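Open call: artists and makers for a room-based installation programme

Flerico invites proposals from artists, designers and makers for its next programme of temporary installations at the Rezende building, Trarnalville. The programme opens in April. Seven commissions are available, one for each ground-floor room.

The theme is Standing Still. We want work that deals with ordinary rooms and the things left in them. Proposals may use sculpture, textile, paper, sound, projection or computer-made images, alone or combined. Paintings and prints are eligible only where they form part of a built piece. Work shown before is eligible if it will be altered to suit the room.

Who can apply

Applicants must be 18 or over and able to be on site for installation and removal. Groups may apply under one name, with one person acting as lead. No formal training is required. Students may apply, but the piece must not be assessed coursework. Anyone who held a Flerico commission in the previous programme should wait until the next one.

The rooms

Each room has a plain floor, white walls, one double socket and a ceiling track with adjustable lights. Room 4 has no natural light and is best for projection. Room 6 has a step at the entrance and cannot take anything on wheels. Fixings into the walls are allowed up to a depth of 25 mm. Fixings into the ceiling are not allowed. Floor plans are sent on request.

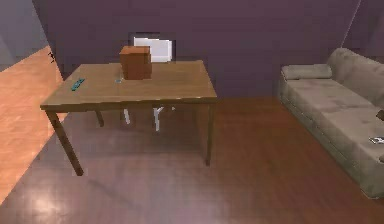
Proposals should include a layout drawing or a rendered view of the piece in the room. A sketch on paper is acceptable if the main sizes are written on it. Rendered views can be simple, and we do not mark on finish. State which items you will bring and which you expect us to supply. Himard, our technical partner, can lend plinths, media players and speakers, but not furniture.

Fee and costs

Each commission carries a fee, paid in two halves: the first on signing, the second once the work is open to the public. Materials and transport are paid separately against receipts, up to the limit given in the agreement. Travel within the region is covered. Flerico insures the work while it is on site. Insurance in transit is the artist's responsibility.

How to apply

Send one PDF of no more than 11 pages, containing:

a description of the proposed work
the layout drawing or rendered view
a list of materials, with weights for any item above 25 kg
power needs
images of previous work, with titles and sizes
a short CV
first and second choice of room

Video and sound should be sent as links. Do not post models or original work. We received 129 proposals last time and cannot give written comments on those not selected.

Selection

Proposals are read by a panel chaired by Gunnlaugur Hauksdóttir, head of programme. They are marked on response to the theme, fit with the room and whether the work can be built safely in the time allowed. Shortlisted applicants will be asked to a site visit before a final decision is made.

Installation hours are 9 am to 6 pm. Late working can be arranged in advance with the building manager.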